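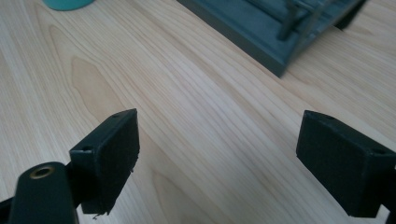 Print this thread | E-mail to a friend
Search this forum: keyword or user name Go

Keeping the empty-hand frames: my results so far

drivero_matt wrote:
I've been dying to post this one! For months I did what everybody does with hand-held gripper demos and trimmed the dull parts. If there was nothing between the fingers and nothing going on, out it went. Then I read Milagros Zapata's write-up of the Retamal method, where you keep every open-hand frame and give it a label of its own, and I had to try it.

The setup is plain. I recorded 329 demos on one tabletop, with me doing all of the picking and placing. I trained one policy on the trimmed set and one on the full set with an extra "empty" output, using the same network and the same number of training steps for both. Then 600 trials on the arm, split evenly between the two.

The full set came out 13 points ahead on success rate. Thirteen! Nearly all of the gain is at the approach. The trimmed policy likes to close early, as if it believes there must be something in its fingers by now, and the full one waits until it gets there.
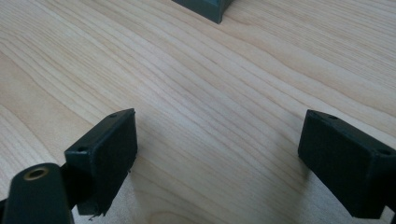
Label "empty": fingers apart, bare wood in the gap.

Frames like this are what I used to throw away. I'd love to hear from anyone who has tried it with soft fingers or a different camera angle.

Reply | Share (4)

plarkville_lab wrote:
Very nice, and thanks for running so many trials. I'm going to push back a little, though. Your full set has more frames in it. Same number of steps, fine, but the full policy is seeing more variety per step. How do you know the label does anything? You might get the whole 13 points from leaving the frames in and never labeling them.

Reply | Share

drivero_matt wrote:
Fair question, and I don't know yet. The write-up has that comparison and says the label is worth having, but the task there was drawer opening and mine is pick and place. I'll train a third policy, full set with no label. Give me till the end of May, the arm is shared.

Reply | Share

sanding_block wrote:
I tried Retamal on our bench and got no gain at all, so I'm on the skeptical side. My guess is that our table was the trouble. It's plain white laminate, and with an open hand there is next to nothing for the network to look at. You've got all that wood grain to work with. I'd want to see your policy on a blank table before I believed the number.

Reply | Share

drivero_matt wrote:
Ooh, good one. I hadn't thought of the grain as a motion cue but it makes sense, those long streaks slide past the fingers on every approach. I can tape down some butcher paper and run a short batch. If the gain disappears on paper I'll say so here, in capital letters.

Reply | Share

elex_user wrote:
Different worry. How do you label empty? By hand, or from finger width? We went by width in the Elex tools and it went badly with thin parts, because a hand closed on a card looks the same as a hand closed on air.

Reply | Share

drivero_matt wrote:
Width first, then I check the close calls by eye. Anything wide open gets "empty" automatically – those are easy. Watch out for marks on the fingers themselves when you check, by the way. I flagged a whole run of frames as "maybe holding" when I was going through thumbnails late at night, and it was wear on the plastic.
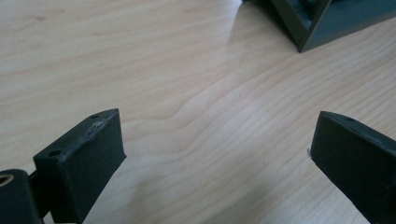
Also "empty". The pale patch on the left finger is a scuff.

Reply | Share

elex_user wrote:
Ha, yes, I can see how that would read as an object at thumbnail size. Do you mask the fingers before training?

Reply | Share

drivero_matt wrote:
No mask. I want the network to see them, scuffs and all. Whether it would still work with a fresh pair of fingers on the arm is another test I should add to the pile.

Reply | Share

plarkville_lab wrote:
Please do that one before the butcher paper! I still think the label is a passenger, but I'll gladly be wrong. If you post the frame lists for both sets I can train the no-label version here and save you the wait for the arm.

Reply | Share

drivero_matt wrote:
Deal. Uploading the lists tonight, after 9.

Reply | Share (13)

Print this thread | E-mail to a friend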